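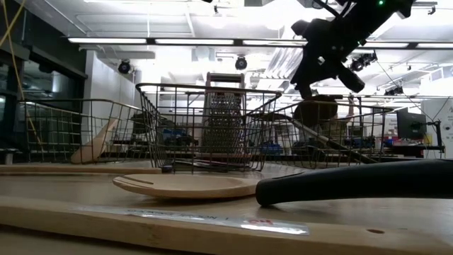
News > Technology > Robotics

Dosten says its robots learn kitchen work from people. The people are still doing most of it.

Mon 16 October
7 shares | 2 comments

UNARD - Dosten, the automation company with a workshop on the north side of town, says it has collected 1,978 recorded runs of a person putting kitchen tools into wire baskets through a pair of remote-controlled robot arms. The company calls the collection a foundation for "general household skill." It's a big phrase for a job most people finish while the kettle boils.

The program is named Kaimal, and it has been running since February. An operator moves a set of hand controls, the robot arms follow, and everything is saved: the joint positions, the opening and closing of the grippers, the video from small cameras at the wrists and from fixed cameras over the table. Software is later trained to repeat what the operator did. In the trade this is known as learning from demonstration, and Dosten did not invent it.

What the company does claim is that its recordings are better than other people's. It points to the mix of objects on the table, which includes a metal box grater, spatulas and a knife. A grater is tall and stands up by itself. A spatula lies flat and is hard to get two stiff fingers under. A thin wooden stick is worse. Dosten argues that a machine shown enough of these awkward things by hand will cope with ones it has never met.

Maybe it will. The material the company has released so far doesn't say. A summary sheet gives the total number of runs and the total hours of operator time, but no figure for how often the trained system completes the job with no one at the controls. Asked for that number, Dosten said it would be published "with the next milestone" and gave no date for the milestone.
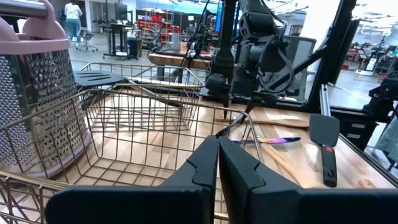 The sheet also leaves out how many attempts were thrown away. That matters, as anyone who has tried to pick up a flat utensil with a gripper on the other end of a cable will know. You can't feel the table. You come in too high and close on air, or too low and push the thing sideways. A good operator gets past this with practice, and the saved runs will then show a skilled person at work. Whether the software picks up the skill or only the path the hand happened to take is the question buyers ought to be asking.

A second lab, Zodport, ran a similar project with cutlery trays and was more open about the results. Its system did well when the trays stayed put and poorly when they were moved a hand's width. Zodport has since gone back to filming more demonstrations, with the trays moved between runs. Dosten says it already varies its layouts and that the comparison is unfair. It declined to share the list of layouts.

There is also the matter of cost. Every demonstration takes a trained person, a booked workstation and a reset of the table, with the tools taken back out so they can be put in again. Dosten would not discuss operator pay or say how many people are on the rota. It did say sessions are kept to two hours because attention drops after that - a sensible rule, and one that makes the price of each usable run higher than the summary sheet suggests.

None of this means the work is wasted. Remote control is a fair way to show a machine a task that is hard to write down, and a kitchen knife is a reasonable test of care. But a person steering a robot through a job is evidence that a person can do the job. The company's announcement moves between the two sorts of footage without labels, and readers could easily come away thinking they had watched a robot decide something.
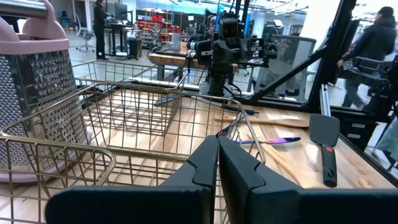 What happens next

Dosten plans to add drawers and lidded containers to Kaimal over the winter and to let outside groups apply for access to the recordings. Applicants will have to sign an agreement that bars them from publishing success rates without the company's approval. Zodport said it had not decided whether to apply.

Get our weekly technology newsletter. By signing up you agree to our terms and privacy policy.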